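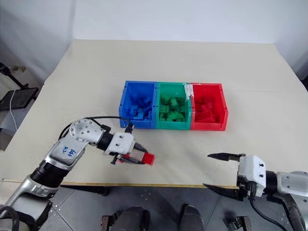
I'm going to make a case for sorting building blocks by color, and I know which half of you just groaned. The block people have a settled opinion on this. You sort by shape, they say, by piece type, by how many studs are on top, and only a beginner (or somebody's grandmother) sorts by color. I've been hearing it for years and I went along with it for longer than I should have.

The reasoning goes like this. If you're looking for one small red wedge in a bin full of red, your eye has nothing to grab onto. It's all red! Put that same wedge in a bin of wedges in every color and it jumps right out at you. I believe this. I tried it, and it's true. I spent most of one October dividing our whole collection into little drawers, a Kiani cabinet I bought secondhand with more compartments than I had kinds of block, and for a while I could find anything in there faster than I could say what it was.

Then the kids came home and played, and at the end of the day it was my job to put it all back. Theirs too, in theory. You try asking a four-year-old whether the thing in her hand is a slope or an inverted slope. She looked at me, she looked at the drawers, and she put it in her boot.

So that's my whole argument, really. The block experts are thinking about finding and I'm thinking about putting away, and in a house with children the putting away is the part that makes or breaks you. Red goes in red. There isn't a rule sheet, there isn't a label to read, and a kid who can't tie a shoe can do it while telling you a long story about a dog.

Our setup now is plastic bins, open on top, standing side by side. No lids. I feel strongly about lids! I had the nice Brullow ones with the snap clips, and every clip was one more reason to leave the blocks on the rug. With an open bin you can toss, and tossing is half the fun (okay, some of them miss). The bin should be the same color as what goes in it, too, if you can manage it. I paid $4 apiece for ours and I'd have paid more. A clear bin looks lovely on a shelf and tells a small child nothing until it already has something inside.

I'll give the other side its due. If you've got a teenager who builds from instructions, color bins will make him miserable. My nephew brought over a Riludlow castle set, 140 pieces and most of them gray, and he dumped it on a tray and sorted by shape before he'd even touched the booklet. He was right to. That's one set, though, and one afternoon, and he cleaned it up himself and took it home.

And yes, it gets fuzzy at the edges. Is teal blue or green? We've had tears over teal. We have a small tub for "other" and it's growing, and I've decided not to look at it too closely.

The Kiani cabinet is in the garage and holds screws. It's very good at screws.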